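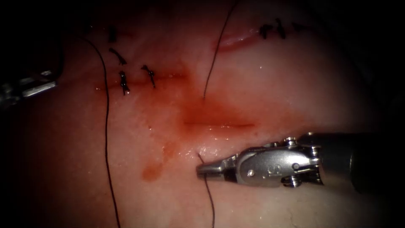
Upper-left line closed with interrupted sutures. Thread is the black suture.

3 min read

Ticket 319: thread pulling through tissue pads, knots slipping on second throw
Opened by: Undumstead skills room
Product: Pisdale tissue pads, chilled
Status: closed
Opened: 27 Mar 2021

Problem as reported

Pads from the new delivery are tearing at the bite when the knot is tightened. It happens on the second throw most of the time. If we ease off to save the tissue, the first throw slips and the edges gape again. We did not have this with the January delivery. Same thread (Nuleck black braided), same needle, same exercise sheet. The sheet asks for interrupted sutures with short tails.

Storage is the fridge in the prep room, sealed bags, flat. Pads come out 12 hours before a session and sit in the bag until needed.

Checked so far

- Thread. Opened a new box of Nuleck. No change.
- Bite depth. Went deeper on one pad. Tearing was less but the edges bunched up, and the line puckered once the knots were down.
- Bite distance from the edge. Moved it further out. Better on the firm side of the pad, no real difference on the soft side.
- Rinse. We rinse each pad in 1000 ml of saline before use, as on the old instruction card. Skipped the rinse on one pad and the knots held better, though the surface was messy to work on.

The pads are not the same all over. One part is pale and smooth and takes a stitch well. The pink-red part next to it is wetter, and that is where most of the trouble is.
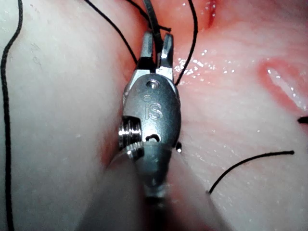

Pisdale: The rinse is the first thing we would change. The old card was written for the previous pad, which was denser. Please don't pour saline over the current ones. Blot with a lint-free cloth, wait a few minutes, blot again, then start. Also, 12 hours out of the fridge is too long. Two is enough if the bag stays closed. Can you try both on one pad and keep everything else the same?

Follow-up from Undumstead

Did as asked. Two hours out, no rinse, blotted twice. Put a full line of interrupted sutures across the soft part. One bite tore, near the end of the line, and it was a shallow one. The other knots held through all throws. The braid also stopped sliding back after the first throw, so we could lay the second one down without hauling on it.

Repeated on a second pad with a rinse added back in. Slipping returned.

Resolution

Rinse step removed from our sheet. Fridge time changed. The 49 pads left from this delivery will be used as they are, no replacement requested. The copy of the old card at the Bošković site needs swapping too, they use the same pads.

Still open on our side: whether the soft part should be kept for the deeper bites only. Will raise a separate ticket if it needs one.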